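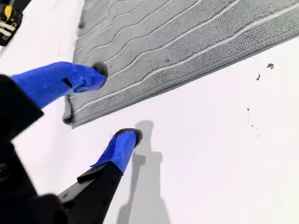
How to Wash and Care for Microfiber Towels

Posted by Yutong Liang, 18/10/2019

Microfiber works because the fibers are split very fine and have a lot of surface for dust and water to cling to. Anything that coats the fibers or melts them makes the towel worse at its job. Most towels that people throw out as worn are only clogged, and a proper wash will bring a lot of them back.

Before the first use

Wash new towels once before you use them. Dark colors can bleed a little the first time, so run them apart from light ones. Cut off any paper or satin tag if the towel is going to be used on glass or car paint. Snip the tag close to the hem and leave the stitching alone.

Sorting

Keep microfiber away from cotton. Bath towels, T-shirts and flannel all shed lint, and microfiber grabs it and holds on. I wash mine as a separate load, usually every other week, and split it in two: kitchen and glass cloths in one, floor and garage cloths in the other. Anything used with wax, oil or furniture polish goes in the second load, or gets a soak first.

Shake each towel outside before it goes in. Pick off crumbs and pet hair by hand.

Washing

1. Set the machine to warm. Cool is fine for lightly used cloths.
2. Use a small amount of liquid detergent with no softener in it, less than you would use for clothes. Powder does not always dissolve fully and can leave grit behind.
3. Skip fabric softener completely. Skip bleach too.
4. Fill the drum no more than two-thirds full so the towels can move.
5. Add a second rinse if your machine has the option. 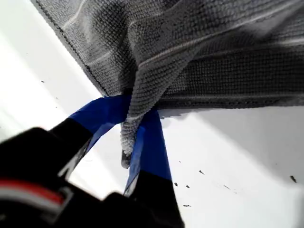
If a towel still feels slick when it comes out, or water beads on it, there is softener or wax left in the pile. Soak it in a bucket of warm water with a little detergent for an hour or so, squeeze it out, and wash it again. Two rounds of this is usually enough. After that, move it to the rag pile.

Washing by hand

A sink works fine for one or two cloths. Swish them in warm soapy water, rub the dirty spots against each other, and rinse until the water runs clear. Squeeze, and avoid wringing hard, which can pull the hem out of shape.

Drying

Air drying is the safest choice. Hang towels over a rack or a line with space between them. In a dryer, use the lowest heat or the air-only setting, clean the lint screen first, and leave out dryer sheets. They coat the fibers the same way softener does. Never iron microfiber.

Storing

Fold the towels once they are fully dry and keep them in a closed drawer or a lidded bin. An open shelf in a garage will put dust back in them within a week. I keep glass cloths in the kitchen and everything else in the laundry room, so the greasy ones don't get mixed in by mistake.

When to retire one

Rub the towel over the back of your hand. If it feels stiff or scratchy after a good wash, don't use it on glass, screens or paint. It is still fine for baseboards, bike chains and muddy boots.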